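4.2 Recording a task with two hand grippers

1. Hold one gripper in each hand, fingers pointing at the work.
2. Keep the marker on top uncovered.

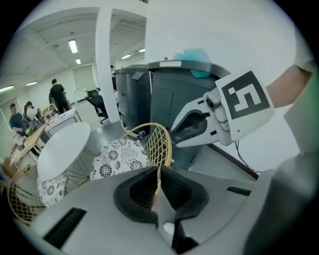 Anselmo Alvarado, setup and training, Molen

3. Do the task at half your normal speed. Tokix says 56 takes will do. I would plan on 200 — and throw out the bad ones.

Note: A clean replay proves little. Move the bin, then test again.
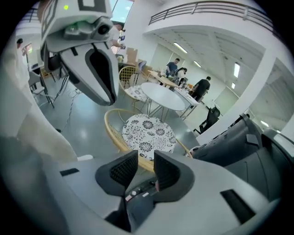

Two-gripper work, with a marker on the white unit

4. Stop the take before you lower your arms.

Caution: Do not trust the "good take" score. Watch every take yourself.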